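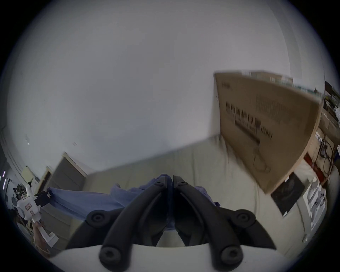 ロー・ザンによれば、規則というものは三ページを超えた時点で誰も読まなくなるのだそうだ。四月の打ち合わせでそう言われ、当方の草案は十四ページあった。以来、本事業の進捗はおおむね「ページを減らすこと」と同義である。

手持ちグリッパーによる家庭内作業データ収集 作業基準の整備に関する中間報告
提出先 ルクレール基金 事業担当 フロリアン・ショヴァン様
作成 シルレック作業基準班 ノブレ・モディセ
2019年9月

1 現在の状況

作業基準の第3版ができた。本文は四ページで、ローの言う上限にはまだ一ページ届かない。残る一ページは用語の定義で、これを削ると「一回の動作」とは何かをめぐる議論が再燃するため、当面は据え置く。前回の報告で「ほぼ完成」と書いた第2版は、現場に配って二日で廃版になった。「ほぼ」という語の使用は今後控えたい。

収録済みの動作は3580件である。このうち第3版の基準で点検を終えたものは、ほぼ200件にとどまる。控えると書いたそばから使ってしまったが、点検表の集計方法が二通りあり、両者の数字が一致しないのでやむを得ない。集計は一本化する。

2 決まったこと

部屋を片づけない。初版には「収録前に作業場所を整頓すること」とあった。担当者は大変まじめにこれを守り、その結果、どの家庭にも存在しない種類の居間が記録された。第3版では、つまずく物と壊れる物だけをどかし、ソファの脇に立てかけた段ボール箱や棚から垂れたケーブルはそのままでよい、と改めた。この条項は現場で最も人気がある。

布は置き直さない。衣類を扱う課題では、次の回に備えてきれいに広げておきたくなるものらしい。気持ちはわかるが、広げた布ばかりつかむ練習をしても仕方がない。しわの寄ったまま始める。落としたら、落ちたところから始める。

失敗を消さない。つかみ損ねた回も残し、記録票に印をつける。初版の記録票には失敗を書く欄がなく、書類の上では当班の成功率は完璧であった。基金への最初の報告にこの数字を載せなかったことは、本事業における数少ない英断と考えている。

二人で作業するときの間合い。グリッパーを持った者が同じ部屋に二人いる場合は、始める前に声をかけ、互いの開閉範囲に手を入れない。当然のことなのだが、当然のことほど文書にないと監査で指摘される。実際、指摘された。

人と文字の扱い。同意書のない人の顔が入った記録は使わない。宛名や書類など、個人の情報が読み取れるものは開始前に伏せる。市販品の箱に印刷された文字はこの対象に含めない。含めるかどうかで会議を二回開いたことを、費用の内訳とあわせてここに記しておく。

3 決まっていないこと

関節部の点検間隔が決まらない。ソランジュ・マッキンタイアの案は毎回、キリアン・フルリーの案は週に一度である。毎回案では点検のほうが収録より長くなり、週一案ではねじの緩みに気づくのが遅れる。折衷として「作業日の始めと終わり」を試行しているが、終わりの点検の署名が始めの署名と同じ筆圧、同じ角度、同じインクで並んでいる日があり、運用については引き続き観察する。

視界の揺れの許容範囲も未定である。動作が速いと、周囲の印刷物の文字などは流れて読めなくなる。どこまでを合格とするか、点検者によって判断が割れる。同じ12件を三人に見せたところ、全員の判定がそろったのは半分に満たなかった。見本集を作って判断をそろえる予定で、その見本をどれにするかについて現在三人の意見が割れている。

記録用ソフト「イミク」の改修は遅れている。失敗の印をつける欄は追加されたが、保存すると印が消える。開発元には連絡済みで、「仕様を確認する」との返事を得た。当面は紙の記録票を併用する。紙は今のところ一度も印を失っていない。

4 研修

作業者向けの研修は半日で、前半が読み合わせ、後半が実技である。当初は読み合わせを一日かけて行っていた。参加者の感想欄に「いすが硬い」が多かったため、短縮した。実技では、あえて基準に反する作業を一つ混ぜ、気づいた人に手を挙げてもらう。先日の回では、講師が意図していない違反のほうに手が挙がった。講師は筆者である。該当の手順は第3版で書き直した。

提携先のシルナノからは、同じ基準を自社の収録にも使いたいとの申し出があった。ありがたい話だが、先方の希望は「もう少し厚みのある文書」とのことで、初版の十四ページをお送りすべきか迷っている。

5 次期の予定とお願い

未点検分の確認を進め、点検間隔と揺れの基準を確定したうえで第4版を出す。点検者を一名増やしたく、人件費の費目間流用について承認をお願いする。流用額は別紙のとおりで、備品費の残額に収まる。

また、次回の報告書式が二十ページ以上と定められている件について、ご相談の時間をいただければ幸いである。ローには、まだ伝えていない。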